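Open Day at the Stokow Workshop: Frequently Asked Questions

Last updated 1 Aug 2026

These are the questions we get most often from people planning to come to the open day, and from people who came to the one in March. If yours isn't covered, write to the front desk and we will reply by email.

What will I see?

The main demonstration is towel handling. A pair of robot arms works on a table covered in blue cloth, with one towel at a time. The arms take hold of the towel by its short ends, spread it flat, and then fold it. Folding cloth is hard for a machine because the cloth never lies the same way twice, so expect slow work and a fair number of second tries.
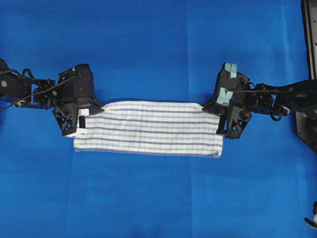 Both arms holding the striped towel by its ends.

How long does a demonstration last?

Each session has 3 parts: a short talk, the demonstration itself, and time for questions. You can leave between parts. Please don't leave during the demonstration, as the door is next to the operator's desk.

Are the arms working on their own?

In part. In the first half of the session an operator guides the arms by hand from a pair of matching controls. In the second half the arms run a program called Womby, which was trained on recordings of operators doing the same job. The presenter tells you which half you are watching.

How much practice did the program need?

The version on show was trained on 3227 recorded folds. The one we showed in March had 2000. The newer version is better at finding corners. It is not much better at bath towels, and we still use small ones for visitors.

Why do the arms stop for no clear reason?

Usually the program is waiting for the picture from one of its cameras. Sometimes the operator has paused it. A pause is not a fault, and the session is not over until the presenter says so.

Why is there so much 3D-printed plastic?

We change the grippers often. A printed finger can be redrawn in the afternoon and fitted the next morning. Metal parts would last longer, but we would wait weeks for them. The finger shape used at the open day is called Pament, and the files are handed out on request at the end of the session.

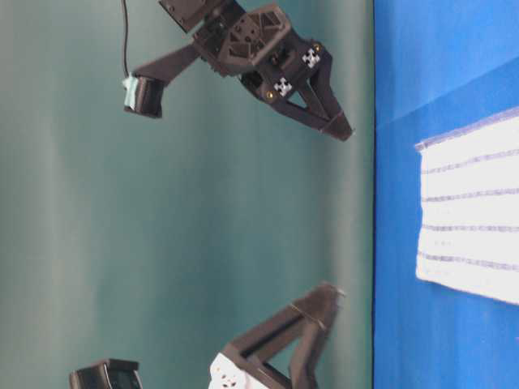

Ye-seo Ki
Demonstration lead, Dwivedi Robotics

I answer most of the technical questions on the day, so I have written the next few replies myself.

What are the checkered squares on the grippers?

They are markers. A camera can find a printed pattern like that quickly and work out where the gripper is and which way it is turned. We use them to check that the arm is where the software believes it is. If you are taking photographs, that's fine, but please don't put stickers or badges with similar patterns near the table.

Do the cameras see what I see?

No. People are often surprised by how little a single camera gives the program. Some views are soft, and some show only the edge of the table and a strip of cloth. The program does not need a nice picture. It needs to know where blue ends and white begins, and it puts several views together to get that. We show the camera views on a second monitor during the talk, and I suggest you spend a minute on it before you watch the arms. 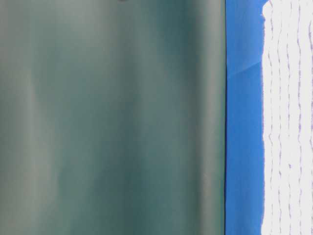 Camera view: the blue table surface with white ribbed material at the right.

Why blue?

White towels show up well against it. We tried gray and the edges got lost under the ceiling lights. Black was worse, since the fingers are black too.

Does it matter which towel you use?

Yes. Stripes help, and so does a firm hem. Plain white towels with no border are the hardest ones we have. Thick ones are also a problem because the fingers slide off the fold. You are welcome to bring a clean hand towel from home, and if there is time at the end we will try 2 of them. Please don't bring anything with beads, zippers or a fringe.

What part goes wrong most often?

Corners. To pick one up, the gripper has to come down with one finger on each side of the edge, and it has to be low enough to catch the cloth without pushing it along the table.

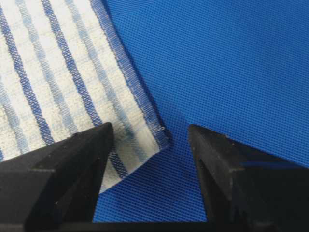

If it comes in too high, it closes on nothing. If it comes in too low, the towel bunches up and the whole approach has to start again. The program is allowed to try again on its own. After that the operator steps in and lays the towel flat by hand.

Can I operate the arms?

Visitors aged 16 and over can try the hand controls after the questions. Long hair must be tied back and loose sleeves rolled up. We keep the speed low for this part.

Is it loud?

No. The motors make a light whine. Ear protection is not needed.

Can I get in with a wheelchair?

Yes. The workshop is on the ground floor. Tell us when you book and we will keep a place for you at the front rail.

Do I need to book?

Yes, through the booking form. There is no charge. If you can't come, please cancel so the place can go to someone on the waiting list.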